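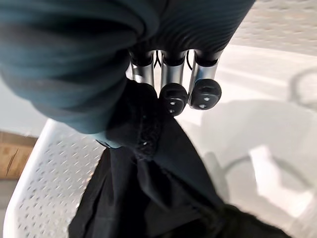
Dark teal, finely ribbed, and a devil to fold neatly.

The Year I Stopped Buying Jumpers

My mother had a phrase for people like me, and the phrase was "more sleeves than arms". She said it every time she came to stay and tried to hang her coat in my hall cupboard, which hadn't shut properly since we moved in. I laughed it off for years. Then last January the rail came down in the night with a noise like a small car accident, and I found myself sitting on the landing at three in the morning in a heap of knitwear, counting.

Fifty-six jumpers! I counted twice, because I didn't believe it the first time. (Cardigans were in there too, I'll admit, and a sort of poncho I bought on a ferry.) I'm one person. I live in a fairly mild bit of Somerset. I work from my kitchen table, next to the boiler, and on a normal day I take a layer off by eleven.

So I made myself a promise, sitting there with a coat hanger digging into my leg. No new clothes for a year, and whatever I already had I would wear, mend or pass on. Socks and underwear were allowed. So were shoelaces, after some debate with my husband, who thought I was being soft.

The first few weeks were easy, as they always are. I felt terribly pleased with myself and told everybody at the bus stop. February was harder. I hadn't realised how much of my shopping was just something to do with my thumbs while the kettle boiled, and I had to take three shop apps off my phone and ask a fourth, Wevance, to stop sending me emails with little snowflakes on them. They sent me one more to say they were sorry to see me go, with ten per cent off. I very nearly cracked.

What saved me was the mending. I'd never been a mender. I can sew on a button if you don't look at the back, and at school I made an apron that my teacher held up to the class as a warning. But my favourite green jumper had gone at both elbows, and under the rules I had to fix it or lose it, so I went to see Hadi Harb.

Hadi has a repair shop up a flight of stairs behind our market, called Bitar, and he has been putting other people's clothes back together for thirty-two years. He does zips and hems mostly, and linings, and a lot of school trousers in September. On winter evenings he clears the big table and teaches darning to anybody who'll bring their own wool and put up with his radio. I turned up with the green jumper in a carrier bag, and he stuck his whole fist through the elbow and waved at me with it.

"You waited," he said. "Everybody waits."

His view is that a hole is cheapest when it's the size of a lentil. By the time it's the size of a coin you've lost the stitches round the edge as well, and you're building on sand. He showed me how to start well outside the damage, in the good fabric, and go up and down in rows without pulling, then weave across, over and under, over and under, like those paper mats we all made in infants. My first darn looked like a squashed spider. My second looked like a slightly happier one. I wore the jumper home anyway with my coat open so people could see.

I also learnt that half of my clothes had worn out from washing. I'd been boiling everything, more or less. Hadi turns his knits inside out, washes them cool with hardly any powder and dries them flat on a towel, and he only does it when they need it. A night hung by an open window sorts out most things, he says, apart from chip fat. Ribbed knits want laying flat as well, or they grow. I had one that I'd hung on a hook by its collar for two winters and it now fits me down to the knee, so it has become a nightie, and a very good one.

Passing things on was the bit I dreaded, and I'd put it off until the summer. I started with a cousin, who took nine in one go and looks better in all of them than I did, which stung. A big bag went to the charity shop by the station. The Mosell cardigan with the brass buttons, the one I'd worn to every job interview of my twenties, went back and forth between the bag and the bed four times, and in the end I kept the buttons and gave up the cardigan, with some plain brown ones sewn on so it wasn't going out into the world undone. I think about it more than I should.

I did slip up once. It was in October, on a wet afternoon in Bath, and there was a Truretti scarf in a window, in mustard, and I was cold. A scarf isn't a jumper, I told myself, and paid fifty-two pounds for it before I'd finished the thought. My husband has written it on the calendar in red.

With a few weeks left to go, the cupboard shuts. The new rail is a proper metal one and it holds what's left with room for my mother's coat, and she hung it there at the weekend without saying anything at all, just moved the hangers along a bit and went to put the kettle on. I've got a blue cardigan on the chair waiting for its cuffs to be done and a bit of matching wool that Hadi found for me at the bottom of a drawer. The jumper count stands at twenty-three, and yes, I've kept the ferry poncho.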